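How Traffic Signals Decide Whose Turn It Is
A page for young readers from the Fledstead Department of Streets

Every street corner with a traffic signal has a small job to do, over and over, all day and all night. It must let some people go and ask other people to wait. The city of Fledstead has 159 corners with traffic signals. This page explains how they work, who looks after them, and how you can cross the street safely.

Why do we need signals?

On a quiet street, drivers can take turns by looking at one another. A stop sign is enough. On a busy street there are too many cars, buses, bicycles and people on foot for that to work well. In one hour of a school morning, 1,811 vehicles pass through the corner of Olus Avenue and Shih Street, which is the busiest corner in the city. Without a signal, people on the smaller street would wait a very long time for a gap.

A signal shares the time. Engineers call one full turn of the lights a "cycle." During a cycle, each direction gets a green light, then a yellow light, then a red light. When everyone has had a turn, the cycle starts again.

What does each color mean?

Red means stop. Drivers must wait behind the white line.
Yellow means the light is going to turn red. Drivers should stop if they can do so safely.
Green means go, but only when the way is clear. A driver with a green light must still let people finish crossing.

There is also a very short time when the lights are red in every direction. It lasts only a second or two. It gives the last car time to leave the corner before anyone else starts to move.
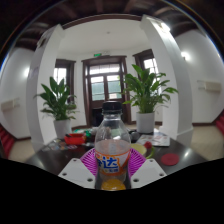
How does the signal know a car is there?

Some signals follow a clock and never change their pattern. Many others can sense traffic. If you look closely at the pavement near the white line, you may see thin dark lines in the shape of a box. Under those lines is a loop of wire. A small electric current runs through the wire. When a large metal object such as a car stops over it, the current changes, and the signal learns that somebody is waiting.

Other corners use a small camera or a radar sensor on the pole. These sensors are useful for bicycles, which have less metal than a car and are harder for a wire loop to notice. If you ride a bicycle, stop on the bicycle mark painted on the street. That is the best place to be sensed.

All of this information goes to a metal cabinet on the sidewalk. Inside is a computer called a controller. The controller decides how long each green light should last. On Catau Road, the controllers at several corners work together so that a bus can travel a long way before it meets a red light.

What does the push button do?

At many corners there is a button for people on foot. Pressing it tells the controller that you would like to cross. You need to press it only once. Pressing it many times does not make the signal change faster - the controller already has your request.

Then you wait for the walking figure. When the hand begins to flash, do not start to cross. If you are already in the street, keep walking to the other side. The numbers that count down show how many seconds are left.

Engineers plan the crossing time by measuring the width of the street. They also think about people who walk slowly, such as small children, older people and people who use canes. Wide streets need a longer crossing time. Near schools, the city adds extra seconds in the morning and afternoon.

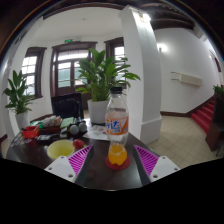 A clear bottle with a black cap, on a round dark red coaster.

Who takes care of the signals?

Shuk-fan Hsieh is the city's signal engineer. Her office looks after 3,756 separate lamps, counting every red, yellow and green light and every walking figure. The lamps use LEDs, which need less power than old bulbs and last for years. Crews test the controllers each June, when school traffic is lighter. Last year residents sent in 600 reports of signals that were dark, stuck or turned the wrong way, and crews visited each one.

If you see a signal that is not working, tell a grown-up. Do not touch the pole, the cabinet or any loose wire. When a signal is completely dark, drivers must treat the corner as if it had stop signs on every side. People on foot should cross at another corner if there is one nearby.

Words to know

Controller: the computer that runs the lights at a corner.
Cycle: one full turn of all the lights.
Loop: a wire under the pavement that senses metal.
Pedestrian: a person who is walking.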